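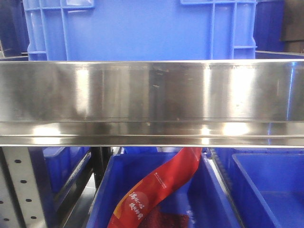
The crate room at Grodex

9/22/22

The woman who runs the crate room has worked at Grodex for long enough to remember when there was no crate room. In those days, she tells me, the crates came back from the shops and were put wherever there was a free corner. "If you needed one you walked until you found one," she says. "Sometimes you came back with a dirty one and sometimes with no crate at all."

Now there is a place for them, between the loading door and the packing hall. Grodex packs dry and fresh food for small shops, and almost everything goes out in a plastic crate and should come back in the same crate. The shelves are steel, the crates are plastic, and the room smells a little of soap. We spoke there during the afternoon break. She preferred to stand.

I asked first about the colours. I had expected a system with many of them, as I have seen in other stores, but she wanted only blues. "Light blue is for goods that are already packed, like the pasta bags," she explained. "Dark blue is for things which are open, or which can leak. It is enough. When we had also green and yellow, people had to look at the list on the wall, and people do not look at the list on the wall."

She has had long discussions about this with the buyers upstairs, who found a good price for grey crates one November. She accepted to try them. The grey ones were given to the garden department before the spring.

The light blue crates have ribs on the sides, and I asked if the ribs make them difficult to clean. She said yes immediately. "A flat side you wipe once. In the ribs there is always flour. But without ribs the side bends when the crate is full, and then you cannot stack. So we have a brush." The brush is a narrow one, made for bottles, and hangs by the sink. New people often take the big brush, and she lets them do it for the first day.

The crate she likes most has openings near the top edge, so that a hand can go in. An older type had only a thick rim to hold, and in winter, with gloves, it slipped. Two of the old ones are still in the building. They are used for cables.

Then we talked about the steel. Before the present shelves there were painted ones from a firm called McIver, and she speaks about them with some respect. They were strong, and they carried everything that was put on them. The problem was the paint. Each time a crate was pulled out, the bottom of it took a little paint from the front, and after two years the fronts were half bare and there were flakes in the bins on the level under. "For a food store this is not possible," she says. "I was finding paint in a bin and I had to wash the whole row."

The stainless steel came as a part of a larger change which the company named Perkero. The project had also new lights and a new floor, but she was asked only about the shelves. She asked for a wide front rail with a lip that is bent at an angle. The drawings showed a straight edge. She took a piece of cardboard, folded it, and went with it to the meeting.

"With a straight edge you hit it with the knuckles when you reach into the bin below," she says, and shows me the movement. "With a bent one the hand goes past." The price was higher by 335 euros for the whole room, and there was a discussion, but not a long one.

Is she satisfied with it? Mostly. The steel is easy to wash and nothing comes off it. But it shows everything. Each finger leaves a smudge, and every crate that goes over the rail can leave a scuff. In the first weeks she polished it every evening, and the next morning it looked the same as before. After that she decided that clean and shiny are two different questions. The rail is washed with warm water and a mild soap at the end of each shift. The scuffs stay.

There is also the light. The new lamps are strong, and the steel throws them back. A colleague with sensitive eyes complained, and she understood him, because she has the same difficulty in the late afternoon. They tried to turn one lamp to the wall, but then it was too dark to see if a bin was clean inside. For the moment he works on the other side of the room.

The store has 249 crates of the light blue type in its books. How many are in the house on a given day is another thing. Shops keep them. They use them for umbrellas, for lost property, one had a cat sleeping in it. She telephones, she is friendly, and usually some come back with the next van. "I also have one at home," she admits. "It was broken in the corner. I keep potatoes in it."

I asked what she would change, if there would be money again. She thought about it while she pushed a crate straight with her hip. She would like a second sink, because at four o'clock there is a queue for the first one. She would like the lower bins to be a little further forward, so that short people do not need to stretch. And she would like that the drivers put the crates down with the clean side up, but for this, she says, no money is needed, she must only repeat it.

The break was over by then. A van had come to the door, and she went to see what was in it.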